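Checking a gold assay before you believe it

Junior explorers love a headline grade. Trinmont put out 23 g/t for its Rima prospect in February, and the word "bonanza" was in the first line. Maybe so. Work through the steps below before you repeat the number.

1. Find the interval. A high grade over a hand's width of core says very little about the rock on either side.

2. Take out the best sample and average the rest. If the hole goes flat, you have one lucky nugget.
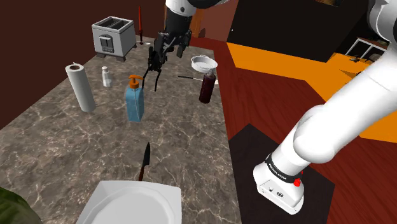 Marble counter, gray-brown with white and tan veining.

3. Look for the blanks and standards. I want to see the results, and a line saying "QA/QC was satisfactory" doesn't count as results.

4. Ask for duplicates. The Bravo zone at Jatau had one sample read 2,450 ppb, with a repeat of 2,524 ppb. I can live with that. Another pair went from 2,450 to 377, and only the first figure made it onto the map.

5. Check the method. Coarse gold and a small fire assay charge are a bad match. Screen fire assay costs more, so people skip it.

If steps 3 and 4 come up empty, write to the company and ask for the lab certificates. Some will send them. The ones that tell you to wait for the technical report can wait for your money too.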